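2. Choosing a chore and showing it to the robot

Read this section before you record your first chore. It covers what the Relero system can do at the current software version, what it can't do yet, and how to set up a work area for the hand-held grippers. Installing the arm on its Vorkmont base is covered in Section 1.

2.1 What to expect

The Relero arm can repeat short table-top chores after it has been shown them many times. It can't be told to "tidy the kitchen" and left alone. A chore that takes a person a few seconds may take the arm a minute or more, and it will fail some of the time even after good training.

Chores that work well enough to be useful:

Moving a cup or small box from one marked area to another
Putting pens and similar items into an open tray
Clearing light, rigid things off a desk before it is wiped
Sorting parts of clearly different shapes on a bench

Chores that work some of the time:

Stacking cups
Picking up one item that is touching another
Working close to plants, flowers or other things that bend when touched
Folding a small towel that is already lying flat

Chores that aren't supported:

Anything with hot liquid, open flame, knives or broken glass
Clear glass and polished metal, which the cameras often lose
Carrying items over 500 grams
Stairs, or moving anything from one floor to another
Any chore near a child or a pet

If your chore isn't listed, split it into single movements and look for each one above. When any one of them falls in the last group, the whole chore isn't supported.

2.2 Setting up the work area

You record a chore by doing it yourself with the hand-held grippers. Any steady table will do, and the room doesn't have to be cleared. Other people can keep working in it. What matters is that the gripper marker stays in view and that the items are ones the arm will meet later on.

1. Pick the table where the chore will be done. If the arm will work at a desk, record at a desk.

2. Turn on the room lights you normally use. Close blinds if direct sun falls on the table top.

3. Put out the items for the chore. Leave in place the things that usually share the table with them, such as a vase or a tablet. An arm trained on a bare table tends to knock into these later.

4. Check that the marker on each gripper is clean and firmly seated. Wipe it with a dry cloth only.

5. Hold the gripper by the handle with your fingers clear of the marker. Bring it slowly to the item and stop just short.

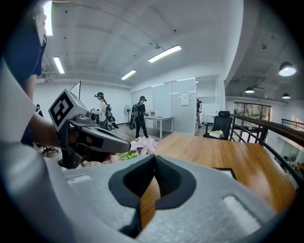

Figure 2-1. Hand-held gripper brought toward white flowers on a desk, marker facing out.

6. Look at the status light in the Relero app. Green means the marker is tracked. Amber means it is being lost and found again, usually from glare or a loose sleeve.

7. Repeat steps 5 and 6 at each corner of the area you'll use. Move the table if any corner stays amber.

Note: Long sleeves are fine if they're snug at the wrist. Roll up wide cuffs.

Note: Chairs, fans and people in the background don't need to be removed. Software before the Girnitz release did need a plain background, and some older printed guides still say so.

Caution: Keep power strips and cords where you won't step on them while recording. Your eyes will be on the table.

2.3 Recording

Plan on 60 good recordings for a simple move and 80 for a chore with two grippers. Fewer will produce an arm that works when the item is exactly where it was during training and misses when it has shifted by a hand's width.

1. Tap New Chore and type a short name. "Cup to left side" is better than "Cups."

2. Rest both grippers on the table until the app beeps.

3. Do the chore once at half your normal speed. Close the fingers fully before lifting and open them fully before backing away.

4. Return the grippers to the table and wait for the second beep.

5. Move the item to a new starting spot. Turn it a little as well if it has a handle or a printed side.

6. Repeat.

Take a break every so often. Tired hands start to drag items, and the arm will learn the dragging. You can stop in the middle of a set and pick it up again in the afternoon; the app keeps the count for you.

If you drop something, say "discard" or press the red button and start that recording over. Don't try to save it by picking the item up again, unless you want the arm to learn recovery (see 2.5).
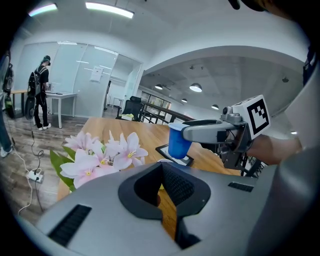

Light plastic cups need extra care with finger pressure. They slide or tip before the fingers close, and a thin one may bend once they do. Approach low on the side, make contact gently and pause for a moment before closing. In our own trials at the Nic Giolla workshop, cups recorded with the pause were picked up far more reliably than cups recorded without it.

Flat items are harder still. The arm can't yet get a fingertip under a tablet or a thin tray lying flat on a table. Slide the item to the table edge and grip it there, or leave it out of the chore.

2.4 First run

1. Upload the recordings and leave the base plugged in overnight.

2. Set the speed to Low. Stay within reach of the stop button.

3. Place one item and tap Run Once.

4. Watch the whole movement. If the arm hesitates above the item for longer than a few seconds, press stop and add recordings from that starting spot.

5. Move to Run Repeat only after ten clean runs in a row.

Warning: Don't reach into the work area while the arm is moving, even at Low speed. The arm doesn't see hands reliably.

A trained chore still needs a person in the room. In most homes the arm saves no time yet on a single table. On a shop bench, where the same part is moved all day, it can pay its way if someone nearby is free to reset it after a miss.

2.5 Recovery recordings (optional)

To teach the arm what to do after a miss, begin a recording with the item already tipped over or out of place. Mark it as Recovery before you start. Keep these separate from the normal set and add them only after the first run has passed step 5 in 2.4.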